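Accueil Fils Ateliers Recherche
Rechercher un fil…

Je vous raconte un peu l'arrivée du bras chez Pretier, à Isville, puisque vous êtes plusieurs à me le demander (merci, ça me touche !).
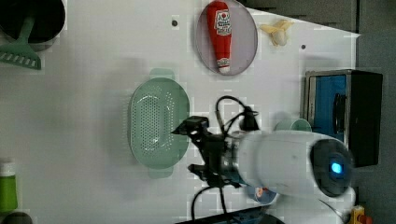
Le bras près de la passoire verte.

Avant, on triait la dînette à la main, 400 pièces par poste, et le soir les poignets le sentaient bien. 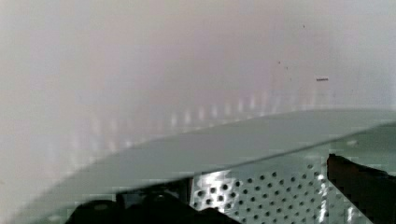 Vue du poignet, côté tôle perforée.

Maintenant on est 2 à surveiller et à régler. Ma collègue a repris le contrôle qualité, elle adore.
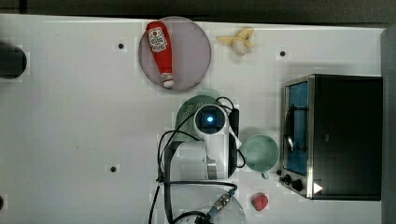 Passoire, tasse et mini-four.

Le bruit de l'ancienne ligne me manque presque, figurez-vous !

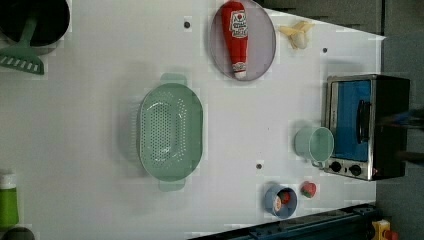 Le plan de travail vu du dessus.

En novembre, formation pour toute l'équipe. J'ai hâte !

Catégorie : Vie d'atelier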